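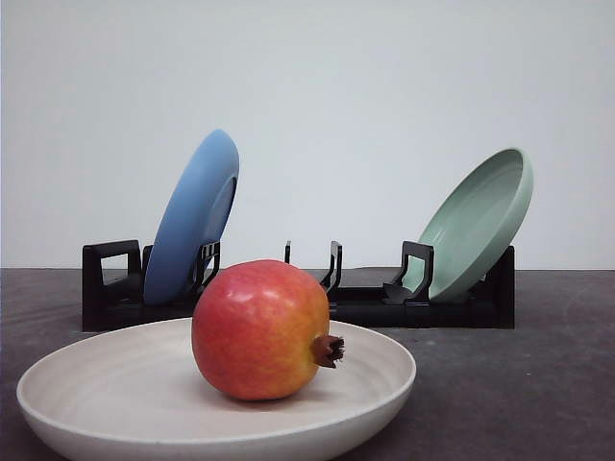 May, bench by the sink, started 8:40

Carrying on with the everyday dishes for the Ellside kitchen. Three jobs on the list: decide on the rack, decide on the plates, and get the pomegranate instructions down to something that fits on one card.

Rack first. The black plastic one stays. I had been leaning toward the wire rack from Mistska, but the wire one lets a plate lean back far enough to touch its neighbor, and after a week of use the sage plate had a gray rub mark near the rim. It came off with baking soda and a damp cloth, fifteen minutes of rubbing. The black rack holds plates more upright. It is also low, so you can reach over it without catching a sleeve. Against it: water spots show on the black, and the matte surface holds on to dried soap. Rinse under warm water, wipe with the blue cloth, leave upside down on a towel. Do this when the towels get changed and it won't build up.

Position on the table: long side parallel to the wall, a hand's width of gap behind. With the rack pushed right up against the wall the plates drip onto the paint. The wall in here was repainted last fall and I would like to keep it plain white for a while longer.

Light blue on the left, sage green on the right. No reason except that it is easier to put things back if they always go in the same place. The cream one is the working plate and lives on the table.

Plates. All three colors came in the same Prodov carton, 259 for the whole lot including the bowls. The invoice says 2 cartons and one was delivered. Sent a message, no answer yet. Check again before lunch.

Notes after a month with them:

Cream – widest and the most useful. The rim is gentle, so a knife can go nearly flat across the plate if you are careful, and loose seeds stay in when you carry it. Shows pomegranate juice right away, which I count as a good thing on a working plate. Tea stain from the second week still faintly there in the ridges around the middle. Soft brush, go around with the ridges. Scrubbing across them does nothing.

Light blue – fine. Lightest in the hand. Slides a little on the dark table if there is water under it. Dry the foot before setting down.

Sage – the color I like best and the one most people pick up first. Had the rub mark (see above). Stays out of the wire rack from now on.

Decision: keep all three, reorder in cream only. A reorder at the Prodov price for the full set of shelves came to 3,950, which is too much to spend before the missing carton is sorted out. Ask whether cream can be bought separately.

9:30. Pomegranates. Box from Mihăilă, mostly good. The ones I keep for the table are the ones with glossy skin and some orange or yellow in the red. The darker ones were no sweeter in this box, and two of them were soft under the crown. Weight tells you more than color does. Pick up two of the same size and take the heavier one.

The card we have been using says to cut the fruit in half across the middle. I want to change that. Cutting through the middle goes through the seeds and you lose juice onto the table before you have started. Tried the other way three times this morning, wrote down what I did each time.

First try: laid the fruit on its side on the cream plate, crown out to the right, and cut a shallow ring around the crown to lift it off as a lid. The fruit rolled once. Moved the knife to the far side and held the fruit from the top with a folded cloth. Lid came away in two pieces. After that, scored down the white ridges from top to bottom, skin only, and pulled the sections apart by hand. Clean seeds, a spoonful of juice on the plate, none on the table.

Second try: same, but cut a thin slice off the bottom first so the fruit would stand. Much steadier. Cut the slice a bit too thick and went into the seeds. A slice as thin as a coin is plenty.

Third try: thin slice, lid, score, open. Took 20 minutes with all the seeds picked out and the pith thrown away, and I was not hurrying. This is the version for the card.

Text for the card, draft:

Rinse and dry the fruit. Set it on the cream plate. Trim a thin slice from the end opposite the crown. Stand it up. Cut a shallow ring around the crown and lift the lid. Score the skin along the white ridges, top to bottom. Pull open over the plate. Push the seeds out with your thumbs from the skin side. Pick out the pith. Cover and chill.

That may still be too long. Could drop the last line. Leave "dry the fruit" in, a wet one slips under the knife.

Tried the bowl of water method as well, opening the sections under water so that the pith floats. It works and nothing spatters, but the seeds need draining and drying and they taste a little flat afterward. Good for large amounts, not worth it for one fruit.

10:50. Table. The dark gray top hides crumbs very well. I wiped it, thought it was done, then ran a hand over it and found grit all along the front edge. Wipe, dry, then check by hand. Juice on it does not seem to stain if wiped the same hour. Left a drop near the back corner overnight last week as a test and it had gone tacky but came up with warm water. Vinegar left a dull patch, do not use vinegar on this table. The patch is under the tray now.

Cloths: two blue ones in use, the rest in the drawer. The white ones should not be used for pomegranate at all. One is already pink for good and I have cut it up for shoes.

Washing up. Order that works best here is knife, then plates, then rack last with what is left of the water. Plates go in facing the same way. If the cream plate goes in the rack too, put it at the end, it is wide and crowds the others.

11:15. Prodov answered. They say the second carton was sent to the old Ellside address. Someone has to go over and look. They will quote for cream plates on their own, minimum order not given.

To do
Pick up carton, old address, bring the hand cart
Shorten card text, print on the thick stock
Second brush for the ridges, softer than this one
Wire rack back to Mistska or into the storeroom, ask which
Rest of the Mihăilă box: use the soft ones first, today if possible
Felt pads for the tray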